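Forum Automatismes et robotique -- Salons, visites, journées portes ouvertes
Sujet : Portes ouvertes chez Dogar, atelier manipulation textile

costel_o
Posté le 2018-04-17

J'y suis passé ce matin avec un collègue. L'entrée est gratuite mais il faut s'inscrire à l'accueil, et le parking de Perbridge était complet dès l'ouverture, prévoyez de vous garer en bas et de monter à pied.

La visite fait 30 minutes. On commence par une salle avec des panneaux sur la société, sans grand intérêt si vous avez déjà lu leur site. Ensuite on passe au labo, et là ça vaut le déplacement. Le sujet de l'année est le textile souple : cravates, noeuds papillon, rubans. Pas de tissu à plat ni de pièces empilées, uniquement de petits accessoires qui se déforment dès qu'on les touche.

Les opérateurs travaillent avec des pinces tenues à la main, et ce sont ces gestes-là qui servent ensuite de base pour le robot. Sobia Gilani, qui menait notre groupe, a annoncé 532 prises enregistrées sur les accessoires de cou. Elle a répondu à toutes les questions sauf celles sur les prix.
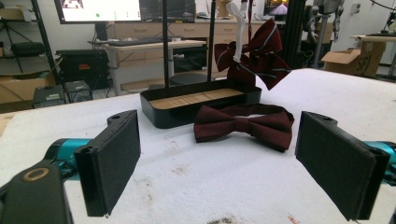 Les doigts sont plats et garnis de noir, sur les deux photos.
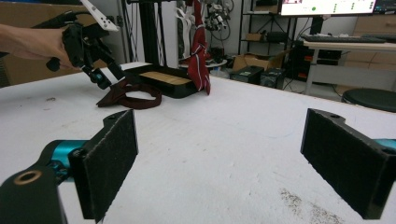
Daniyal Lashari trouve que 532 prises, c'est très peu pour du tissu. Chez Wiltel ils en étaient à 636 sur une seule référence de sangle et le taux d'échec restait trop haut pour passer en production. Il demande aussi si le robot a tourné devant les visiteurs ou si tout était fait à la main.

costel_o
Tout à la main pendant mon créneau. Une démonstration automatique était prévue l'après-midi, je n'ai pas pu rester.

k.swati
Moi j'étais au créneau de 14 h. La démonstration a eu lieu, sur une cravate. Deux prises correctes, une troisième où la cravate a glissé, et ils ont repris du début. C'était lent, mais ils l'avaient dit avant de commencer.

Je ne suis pas d'accord avec Daniyal sur les chiffres. Une sangle et un noeud papillon, ça n'a rien à voir. La sangle de Wiltel devait être enfilée dans une boucle, avec une tolérance serrée. Pour un accessoire qu'on saisit et qu'on repose, on peut s'en sortir avec moins.

d_lashari
Saisir et reposer, d'accord. Mais le client final voudra le faire présenter ou emballer, et à ce moment-là il faut savoir où part le bout libre. C'est toujours ce bout-là qui nous posait problème. On avait fini par mettre un gabarit, et avec un gabarit on n'avait plus besoin de tout cet apprentissage.

k.swati
Le gabarit marche pour une référence. Dogar vise les petites séries, avec changement d'article plusieurs fois par jour. Refaire un gabarit à chaque fois, non merci.

d_lashari
On en avait 17 sur une étagère, étiquetés. Le changement prenait moins de temps que le café. Je ne dis pas que c'est élégant.

zubaida.b
Question pratique pour ceux qui y sont allés : est-ce qu'on peut essayer les pinces soi-même ? Je voudrais y emmener deux apprentis à la session de juin et s'ils restent derrière un cordon ils vont s'ennuyer.

costel_o
Oui, à la fin, sur demande. J'ai essayé avec un ruban. La fermeture est douce, par contre on ne sent presque rien de ce qu'on tient, on se fie à la vue. Au bout de quelques minutes le poignet fatigue. Mon collègue est gaucher et n'a pas été gêné.

zubaida.b
Merci. Il faut réserver pour un groupe ?

k.swati
À partir de cinq personnes seulement. À trois vous pouvez venir directement. Prenez le créneau de 14 h si le programme est le même, le matin il y a surtout des écoles.

d_lashari
Quelqu'un sait si Clurnton ouvre aussi cette année ? Ils font du vissage et de la palettisation, c'est moins à la mode mais on voit des machines qui tournent en cadence.

costel_o
Rien sur leur page pour l'instant. L'an dernier l'annonce était sortie une semaine avant -- je mettrai le lien ici si je vois passer quelque chose.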